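Comunidad Bidis > Casa y muebles > Limpieza y mantenimiento

Mesa blanca que amarillea junto a la pared: ¿limpiar, pintar o cambiar el tablero?

Publicado por trasteroblanco el 04/04/2023

Hola a todos. Tengo una mesa de trabajo de tablero blanco, comprada en Trekmont hace unos años, arrimada a una pared que pintamos en diciembre de un gris muy claro. Desde que la pared está nueva se nota que la parte de atrás del tablero ha cogido un tono amarillento, una franja de unos dedos a todo lo largo. Delante sigue blanco.

He probado con agua y jabón neutro, con alcohol y con una goma blanca de las que borran manchas. Con la goma algo se fue, pero me ha dejado una zona más mate y no quiero seguir. El tablero es liso, sin veta, y no sé si va lacado o lleva una lámina. En la etiqueta de debajo solo se lee el número de modelo, 706.

Me gustaría saber si el amarillo se puede quitar o si es mejor pintar. Un tablero nuevo de la misma medida me sale por 50 euros más el porte, así que tampoco quiero gastarme eso en productos.

3 respuestas

lijafina
Lo primero es saber qué acabado tienes. Mira el canto por debajo, en una esquina. Si ves una tira pegada con una línea de unión, casi seguro que es melamina. Si el blanco da la vuelta a la esquina sin corte, es laca. La laca blanca amarillea con los años, sobre todo la de base disolvente, y eso no se limpia porque el color está en la propia capa. En la melamina es más raro, y suele ser grasa o restos de algún producto con cera.
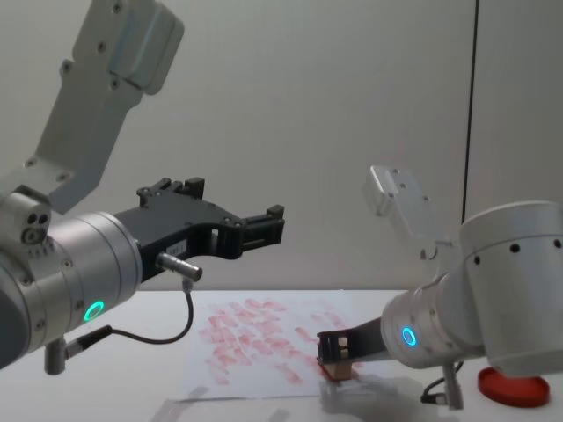 Para pintar un tablero así, lo que decide el resultado es la preparación. Desengrasa dos veces, lija con grano fino sin llegar a levantar el acabado, quita bien el polvo y da una imprimación para superficies no porosas. Después, dos manos finas de esmalte al agua con rodillo de espuma. En el tono hay que fijarse: con una pared gris blanquecina y lisa como la de la foto, el tablero blanco queda bien, pero un blanco roto al lado se vería amarillo desde el primer día. Pide blanco puro y haz una prueba en un cartón apoyado contra tu pared. Yo usé el esmalte satinado Balden, referencia 383, y aguanta el uso normal – lo que no aguanta es que arrastres cosas por encima la primera semana. Deja pasar 9 días antes de poner peso.

La zona mate de la goma no la recuperas puliendo. Si pintas, desaparece con el lijado.

mesacoja
A mí me pasó y era la cera. Usaba un limpiamuebles en espray y por delante la gastaba con los brazos, pero atrás se iba acumulando. Prueba en un trozo pequeño con un paño y un poco de amoniaco muy rebajado, con la ventana abierta. Nunca lo mezcles con lejía. Si el paño sale amarillo, ya sabes lo que es.

pasillonorte
Dale la vuelta al tablero y lo amarillo queda delante, donde lo tapa el teclado. Yo lo tengo así en una mesa Arthur y no me he vuelto a acordar. Comprueba antes que los agujeros de las patas coincidan.

trasteroblanco
Gracias. He mirado la esquina y no hay línea de unión, así que será laca. El amoniaco lo he probado en un rincón y el paño ha salido limpio. Los agujeros de las patas no son simétricos, o sea que girarlo tampoco. Compraré la imprimación esta semana – lo del cartón contra la pared lo haré antes de abrir el bote grande.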